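« Le linge de maison, c'est d'abord une question de place »

Elle tient depuis 11 ans une petite blanchisserie de quartier, Brurard, après avoir travaillé dans l'hôtellerie. Elle y lave surtout des draps, des nappes et des serviettes, pour des particuliers et pour trois chambres d'hôtes des environs. Nous lui avons demandé comment elle s'occupe du linge, au travail et chez elle.

Le magasin est étroit. Deux machines au fond, une calandre le long du mur, et des étagères jusqu'au plafond. Les clients déposent leurs sacs le matin et repassent le lendemain. « Les gens croient qu'on passe nos journées à laver. Laver, c'est la machine. Nous, on trie, on plie et on cherche à qui appartient la taie qui reste. »

Le tri se fait par matière avant de se faire par couleur. Elle sépare le coton du lin, et met à part tout ce qui contient de l'élasthanne, qui supporte mal la chaleur du séchoir. Les draps housses vont seuls, parce qu'ils avalent le reste. « J'ai déjà sorti un drap housse avec onze chaussettes dedans, toutes encore sales. Maintenant je ferme les boutons des housses de couette avant de lancer. »

Sur les températures, elle est moins stricte qu'on ne l'imagine. Quarante degrés pour les draps du quotidien, soixante pour les serviettes et les torchons. Elle réserve le reste aux taches, qu'elle traite avant lavage au savon et à l'eau froide. L'adoucissant, elle n'en met plus dans les serviettes. « Ça les rend douces au toucher et elles essuient mal. Un client m'a dit que ses serviettes étaient devenues rêches. Au bout de trois lavages il ne m'en parlait plus. »

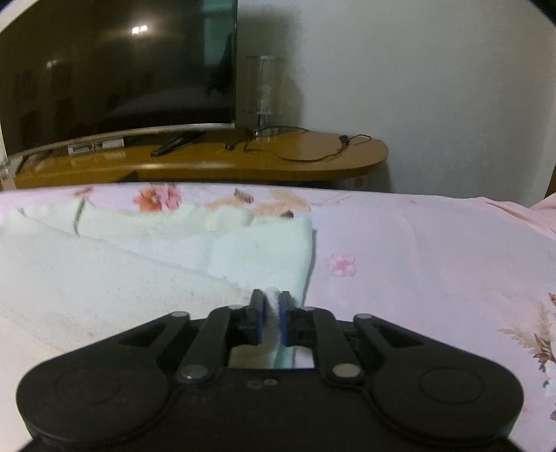 Propos recueillis par la rédaction — 3 février 2021

Pour le pliage, elle a gardé les habitudes de l'hôtel. Les serviettes de bain se plient en trois dans la longueur, puis en deux, la tranche ronde vers l'extérieur de l'étagère. « Comme ça, on en prend une et la pile reste debout. Si on met les bords devant, on tire et tout vient. » Les draps plats sont rangés avec leurs taies, à l'intérieur de l'une d'elles. Les nappes, elle préfère les rouler, pour éviter la marque du pli au milieu de la table.

Nous lui demandons combien de parures il faut par lit. Elle répond trois : une sur le lit, une au lavage, une dans l'armoire. « On m'a apporté un jour 50 taies d'oreiller pour une famille de quatre. Il y en avait qui venaient de la grand-mère, brodées, magnifiques, et qui n'avaient pas servi depuis des années. Je leur ai dit de s'en servir. Le coton jaunit aussi dans les placards. »

Elle achète peu de neuf. Quand elle le fait, elle regarde l'étiquette, puis les coutures, et elle passe la main à l'envers du tissu. Les draps imprimés ne lui font pas peur, à condition de les laver retournés. En novembre, elle a remplacé une partie de ses propres serviettes, dont les lisières partaient en fils. Les anciennes ont été coupées en carrés et servent à nettoyer les vitres de la boutique.

Reste le repassage, qu'elle ne fait plus chez elle, sauf pour les chemises. « Je secoue, j'étends bien droit, je plie dès que c'est sec. Ma mère repassait les torchons. Je l'ai fait aussi, jusqu'à ce que j'aie la boutique. »

La blanchisserie est fermée entre midi et deux heures. Les couettes se déposent la veille.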